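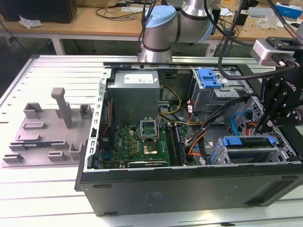
Late, tea gone cold, still grinning. We got 12 good runs on the memory task today and Gavin only swore at the arm once (it deserved it). That takes the Gromorora set to 119, and I want to keep every one of them!

Memory is the part I thought would sink us. A stick wants to go straight down, and with the leader arm you feel almost nothing through your hands, so you go by the wrist view and a sort of faith. Fergus Laing says the trick is to pause just over the slot and let your own wobble settle. He's right. I tried it after lunch and my runs got calmer, and shorter too. 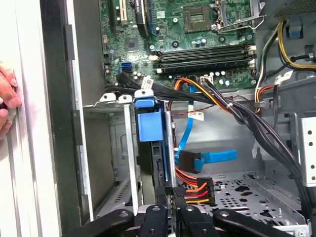

The cables are another story. They never lie the same way twice, and I love that - it's exactly what the model needs to see. I've asked Fergus to stop tidying them between runs. We also agreed to keep the fumbles as long as the person recovers, with a tag in the notes so Tran can sort them later.

Gavin wants to start on the SATA plugs tomorrow. I've read the Nurkeck people's notes twice and still can't tell how they label a half-seated connector, so I'll write to them first thing. Must also charge the spare headset. Bed by 11, maybe.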